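Fondora kitchen at Kinthorpe hands the steamer work to two robot arms

Staff move from lifting lids to running the menu as the Prindomo project goes into daily use

Kinthorpe, 9 Dec 2024

Fondora, the catering company that runs the staff canteen and takeaway counter at the Kinthorpe business park, has brought a two-armed robot into its preparation kitchen to take over one of the least loved jobs on the morning shift: moving steamed buns between plate and steamer. The project is called Prindomo, and it has been built with the engineering firm Alvarado over the past few months.

We are delighted with how it is going, and so are the people who used to do the job by hand. 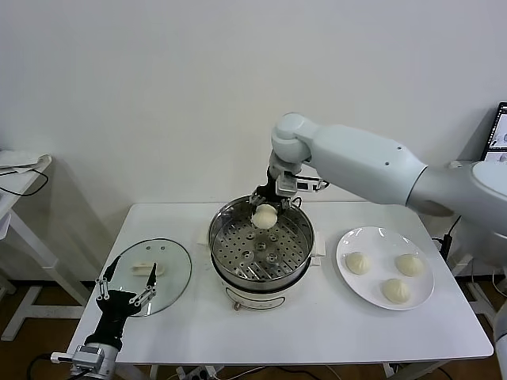
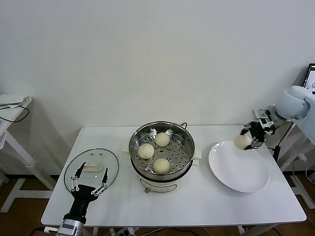
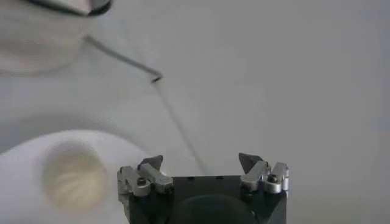

Steamed buns have been the best-selling item on the Kinthorpe counter for two years running. On a busy day the kitchen sends out 845 of them, and every one has had to be picked up, set down, steamed, picked up again and plated. It is light work, but it is hot, and it ties a trained cook to one spot for most of the morning. When we asked the kitchen team last March which task they would give away first, the steamers won by a long way -- well ahead of peeling and even ahead of the dishwasher, which surprised us!

A bun is a tricky thing to handle. It is soft, it can stick to the tray, and a squeeze that would do no harm to a bread roll leaves a dent that customers notice. Alvarado's engineers spent the first weeks of the project on grip alone, working side by side with the cooks, who showed them where to hold a bun and how quickly to let go of it. Many of the settings the robot uses today came straight out of those sessions. The team tried 88 different combinations of speed and grip before settling on the ones now in use, and the rejected buns made a lot of people on the site very happy at lunchtime.

The equipment is deliberately ordinary. We didn't want a special steamer or a special plate that could only be bought from one supplier, so the robot works with an electric steamer and a plain white plate on a table. If the steamer breaks, we can replace it with another one from the shop and teach the robot the new height in a morning.

What changes for the team

No jobs have been lost through Prindomo and no one's hours have been cut. That was agreed before the first arm was delivered, and it is written into the project plan.

The two cooks who shared the steamer shift have moved to making fillings and dough, where the kitchen had been short of hands for some time. Since they changed over, the counter has gone from three fillings to five, and the mushroom one is already selling out before noon. Both cooks have also been trained to start, pause and stop the robot and to teach it new positions, and their pay has gone up to match.

Four other members of the team have taken the same training. It lasts two days and needs no background in computing. Anyone in the kitchen can ask to join the next round, including weekend and part-time staff.

The morning start has moved too. The first cook used to come in at half past four to get the steamers going, and now comes in at a quarter past five. The team has told us that those extra minutes in bed matter more to them than anything else in the project, and we can well believe it.

There are things the robot doesn't do. It doesn't shape buns, taste fillings or decide when a batch is good enough to sell. A cook checks every plate before it goes to the counter, and that will stay the case. It is also slower than an experienced cook in a hurry -- but it keeps the same pace all morning, and the cook is free to get on with something else.

Next steps

Prindomo currently handles 200 buns a day, with the rest still done by hand while the team builds up confidence. The aim is to reach 700 a day by March. Fondora and Alvarado will then decide together with the kitchen staff whether to try dumplings, which are smaller, slipperier and, according to the cooks, much worse tempered.

Open mornings for neighbouring businesses at Kinthorpe will be held in the new year. Places are free and include breakfast.

About Fondora

Fondora runs canteens and takeaway counters for offices and workshops, with all food prepared on site.

About Alvarado

Alvarado designs and installs small automation systems for kitchens, bakeries and packing rooms.

Press enquiries: please contact the Fondora press office at Kinthorpe.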